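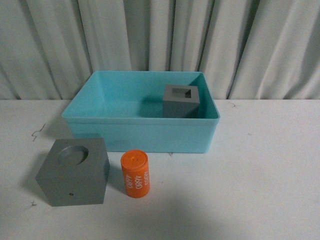
# Hustley Supplement Label Table

Text records from the labels of magnesium and vitamin D supplements, typed in by hand and checked once. Compiled by Hastedier. Version of 14 November 2023.

## Contents

- `labels.csv` — 402 rows, one per product label
- `units.csv` — unit names and conversion factors
- `notes.txt` — entry rules

## Fields

`labels.csv` has 6 columns: `row_id`, `form`, `dose`, `unit`, `serving_size`, `other_ingredients`. Doses are given per serving, as printed. Blank means the label gave no value; zero means the label said zero.

## Known problems

- 30 rows list a blend with no dose for each part. Filter on `unit = blend`.
- Vitamin D appears in both IU and micrograms. Run the Fallahi script before comparing rows.
- Spelling of magnesium forms is not uniform before the February update.

## Use

The table records what labels say. It holds no lab results and should not be used to set a dose for any person. Dudance loads the CSV files without changes — other readers may need the separator set to a semicolon.

We use cookies to improve your visit. Accept | Settings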